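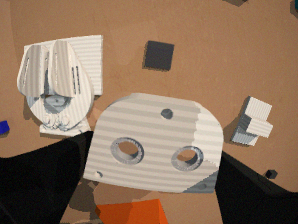

Sunday evening, August
Posted by Wyn Meredith

I've finally written down my house rules for simulation runs, mainly because my lot at Flunthorpe kept asking and I kept giving them different answers!

Rule one is dull but I won't budge on it. Every run gets its seed and its settings saved before anyone presses go. We did 141 runs for the Sakai job last spring and 37 of them had no seed written down, so off to the bin they went (I'm still cross). Saving the seed takes seconds, so please just do it.

Rule two is that you don't tidy the workspace to help the arm. If the layout file puts a block in an awkward spot, it stays in the awkward spot, and if you really must change it then you save it under a new name. 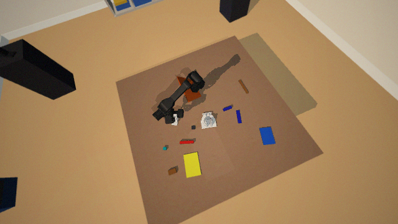

Clutter is the bit people argue with me about. My friends over at Brestovham like to start with one part and a bare surface, and fair enough for a first go, but I want the odds and ends in from day one. I'd much sooner have a red bar, a yellow tile and a few blue pieces lying about while the gripper goes down for something small and white, with that tiny dark cube sitting right next to it. Your safe distances mean very little until there's a neighbour to bump into. So rule three – write the clearance down as a number, and log every touch, even the harmless ones.

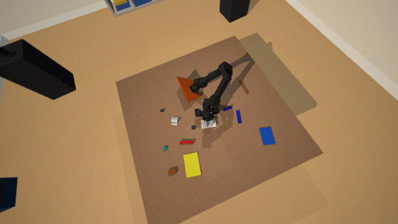
Rule four follows on from that. A touch counts as a fail, full stop, and you don't get to decide afterwards that it was only a little one. We had 104 of those "little ones" in a single batch at Cloltonmont and they made the score look lovely until somebody read the log.

I'm still dithering over rule five, about how slow the last bit of the approach ought to be. If you've got a figure you trust, pop it in the comments and tell me how you got it.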